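8/24/23
Fruit set, second look

Unpacked the Gedley fruit again this morning. I still don't buy the claim on their sheet that these pass for real at arm's length. Luminița Mocanu says they do and that I'm being difficult. Noted.

Weighed the apple against a grocery store one of the same size. Ours is 63 g. The real one was well over twice that. So anything we write down about handling the apple is about handling a 63 g ball with apple paint on it, and I'd like that sentence to stay in the notebook this time. The March entry just says "apple, OK," which could mean anything.

Paint is better than I expected. The red goes on in streaks out from the bottom end, and whoever did it bothered with the pale patch around the little dark pit. Banana has brown specks. Fine. My complaint is that all the effort went into color. Press a thumbnail into the banana and it doesn't mark at all. Real peel bruises, and bruising is the whole reason anybody asked us about fruit.

Luminița's counterpoint: we'd go through a crate of real bananas a week and the room would smell. True. I left the Clivow quote for foam-core fruit on her desk anyway. 400 for the full set, shipping not included, and they won't say what the skin is made of. I asked twice.

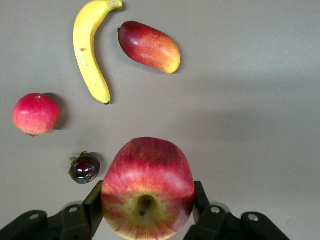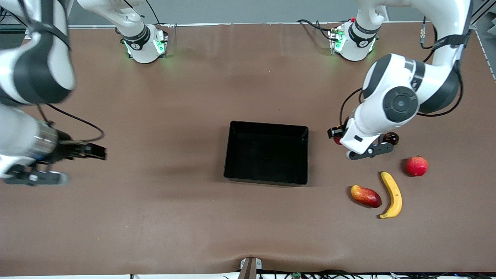
Apple bottom end and banana in the first; second is the wide view of the brown tabletop, with the tray out and a small dark red fruit (plum?) at the gripper on the right.

Things I don't trust yet:

The plum. Too small next to the apple, and it rolls if you breathe on it. Leave it out of any comparison until we've measured a real one.

The running total. Sheet says 2,455 pick-ups since we started with this set. I went back through the old pages and can't get there. Either somebody counted the dropped ones or the Jesa tab got added in twice. Don't quote it.

"No visible wear." Visible to who, under what light? The apple has a whitish sheen on it and I couldn't tell you if that's scuffing or the overhead light. Wipe it down, look again under the desk lamp, then write something.

To do:
Weigh the rest of the set, 4 readings each, same scale
Buy one real plum
Ask Gedley what paint they use. They'll say nontoxic. Ask again
Find the lid for the Son box, fruit is getting dusty

Luminița wants the write-up to say "realistic." I'd go as far as "realistic color." We left it there and she went to lunch.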